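Vurkcombe Furniture Reuse
@vurkcombereuse
25 Aug 2020

1/ Donations of household furniture reopen this week at our Ferreira Street hall. Please read the whole thread before booking a collection. Several of the rules have changed.

2/ We accept tables, chairs, bookcases, bed frames and small cabinets. Each piece should stand on its own legs and have all of its fixings. Upholstered items must carry a fire safety label.

3/ Painted furniture is welcome. If you know when a piece was last painted, write it on the booking form. Older paint may need to be tested before we can sell the item.

4/ Please do not leave anything outside the doors after closing. Items left overnight are treated as waste, and the hall pays for their removal – 424 pieces last year.
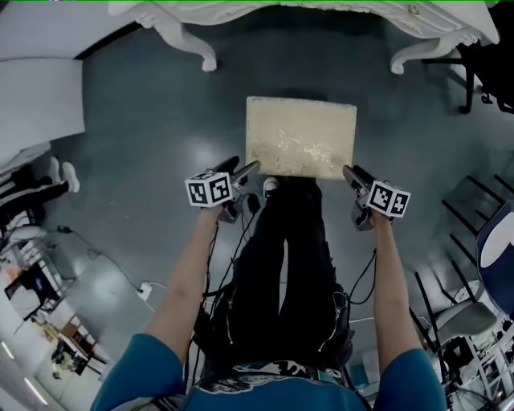 5/ Loose boards are the item we are asked about most often. We take shelves, table leaves and backing panels when they are flat and at least 15 inches wide. Rough edges are not a reason for refusal. A speckled beige board like the one on the floor near the white table with the scrolled legs may be offered, provided that it does not bend when lifted at one end.

6/ Boards that belong to a larger piece should be taped to it or labeled with the booking number. Screws and shelf pins go in a sealed bag. Please do not tape the bag to a painted surface.

7/ Carved and curved legs break easily in transit. Wrap each leg separately in a blanket or thick paper, and load the table upside down on its top. Lift by the frame under the top, never by the legs.

8/ Collections within the Pinura and Indarora districts are free for up to three pieces. Outside those districts the charge is $26 per trip, payable when you book.

9/ Our vehicle cannot carry any single item over 200 pounds. Pianos, safes and stone tabletops remain outside the service.

10/ Office chairs are accepted again. The height lever must work and all casters must be fitted. We are not able to take chairs with torn seats at present.

11/ Booking forms are available at the front desk and on our website. Winter opening hours begin in December and will be posted on this account.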